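Course Handout 4: Wood as a Working Material
Introduction to Domestic Furnishings
Prepared by Ans Van Rooij. Revised 2 Jul 2012.
3 comments | 18 shares

This handout accompanies the fourth lecture and should be read before the practical session. It covers grain, movement and surface care in wooden tabletops.

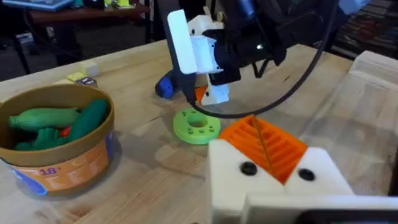
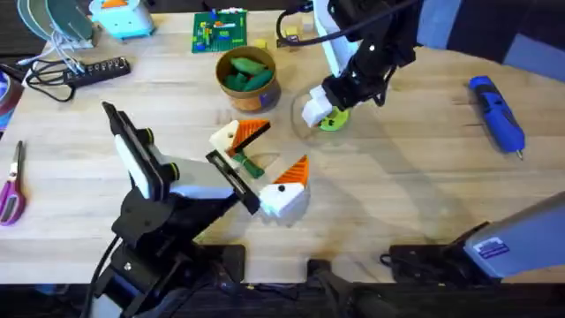

Visible grain in a light wooden tabletop.

Page 52

4.1 Grain and direction

The term "grain" is used loosely in the trade. In this course it refers to the direction in which the wood fibers run, which in most boards follows the length of the trunk. "Figure" refers to the pattern seen on the surface. Students should keep the two terms separate in written work. Marks were lost on this point in the April paper.

A board is strong along its grain and weak across it. A narrow shelf cut with the grain running front to back will break under a modest load, even when the timber is sound. For the same reason a tabletop is normally laid out with the grain along its longer side.

4.2 Movement

Wood takes up moisture from damp air and gives it off again in dry air. As it does so it swells and shrinks, chiefly across the grain. Change along the grain is small enough to be ignored in furniture. A wide top fixed rigidly to its frame will therefore split or cup sooner or later, most often during the first heating season.

The usual remedies are slotted screw holes, wooden buttons set in a groove, or metal clips that allow the top to slide. Glue must not be used between a solid top and its rails. The Plakia table discussed in the lecture was glued along both rails, and the resulting crack runs nearly the full length of the top.

4.3 Built-up tops

Tops made from narrow strips glued side by side are more stable than those made from one or two wide boards. Each strip moves a little, and the strips tend to restrain one another. Movement is reduced but does not disappear, and the fixings described in 4.2 are still required.

True end-grain blocks, in which the cut ends of the fibers face upward, are a separate case. They wear well under knives but drink up water and oil quickly. Many shops apply the name "butcher block" to both kinds -- students should check which is meant before giving advice on care.

4.4 Finishes

Oil is easy to apply and easy to repair, but it gives limited protection against standing water. Varnish protects better and is harder to patch once worn. Wax alone is suited only to surfaces that see light use.

For sanding before an oil finish, work with the grain and remove all dust between coats. Rags used with drying oils must be spread flat outdoors or placed in a sealed metal can of water. They can catch fire if left in a heap.

4.5 Reading and preparation

Required: Gajdoš, Ctibor, Tables and Their Tops, pages 118 to 122. The reading copy is held at the Collden desk and may not be taken away overnight.

Prepare a written answer of one page: describe how the top of a table in your own home is fixed to its frame, and state whether the method allows for movement. A sketch of the underside should be attached.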